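Drarlow (tobacco)

Drarlow is a dark air-cured leaf tobacco grown in the Putel valley and used mainly in pipe mixtures and in the filler of hand-rolled cigars. It takes its name from the town of Drarlow, where the leaf was first graded for sale. The plant is a broad-leaved type with thick veins, a high oil content and a low sugar content. In trade lists it is entered as Drarlow Dark or Putel Dark, the two names covering the same leaf.

Cultivation

Seed is started under cover in March and the seedlings are moved to the field in May. The valley floor is a heavy silt loam over clay, which holds water through the dry part of the summer. Plants are topped when the flower head appears, and side shoots are removed by hand until harvest. The lower leaves are left on the plant, as Drarlow is cut by the stalk instead of being primed leaf by leaf. Cutting starts in August.

The area under Drarlow reached its peak at 3,284 acres. It later fell to 1,591 acres as growers on the eastern side of the valley changed to hay and feed corn. Most of the remaining fields lie between Putel and Grolleck.
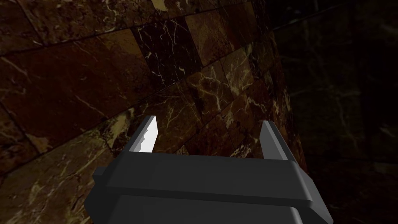
Gripper and stone tile wall, computer rendering.

Curing

Cut stalks are left to wilt in the field and then hung on sticks in slatted barns. No fire or heated air is used under normal conditions. The side vents are opened in dry weather and closed at night or in fog. Leaf that dries too fast keeps green patches and is marked down at grading. Leaf that dries too slowly may rot along the midrib, a fault known locally as barn wet.

Curing is judged complete when the midrib snaps at its thick end. The stalks stay on the sticks until damp weather makes the leaf soft enough to handle, a condition called "in case." Stripping then takes place in a closed room to keep the leaf from drying out again.

Fermentation and pressing

After stripping, the leaf is tied in hands and stacked in bulks on raised boards. Heat builds inside the bulk as the leaf ferments. The stack is taken down and rebuilt with the outer hands moved to the center, usually 7 times over the season. This darkens the leaf to a deep brown and lowers the sharp ammonia smell of the fresh cure.

Leaf meant for pipe use is then cased with water, and in some recipes with a small amount of molasses, before it is pressed into cakes. The Goodwin press, a screw press with a square box, was the standard equipment in the valley until hydraulic presses came into use. Cakes made on it were sold whole or cut into flakes. The term "Goodwin cake" is still applied to any square cake of Drarlow leaf, whatever press was used.

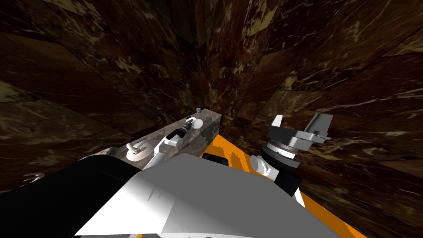

Is Drarlow leaf smoked on its own?
It is mostly blended. Straight Drarlow burns slowly and has a high nicotine content, so makers combine it with milder, sweeter leaf such as Virginia or burley.

Grading

Leaf is sorted by stalk position, color, body and damage. The main groups are lugs, seconds, heavy leaf and tips. Heavy leaf, from the middle and upper stalk, brings the highest price and goes into pressed cakes. Lugs are thinner and are used in shag cuts. Tips are small, dark and strong, and are normally kept for twist tobacco. Nearly 80 percent of a typical crop is placed in the seconds and heavy leaf groups.

Storage

Finished leaf is packed in cases and held for at least one winter before sale. Pressed cakes keep best in sealed tins. A cake that has dried out can be brought back with slow exposure to moist air, but direct wetting leads to mold.
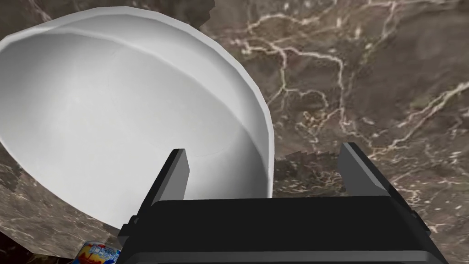 White bowl on a brown marble-patterned surface, computer rendering.

Related types

Grolleck Red is grown on lighter soils to the north and has a thinner leaf. It cures to a reddish brown and ferments with less heat. The two types are often sold together in mixed lots under the Putel name.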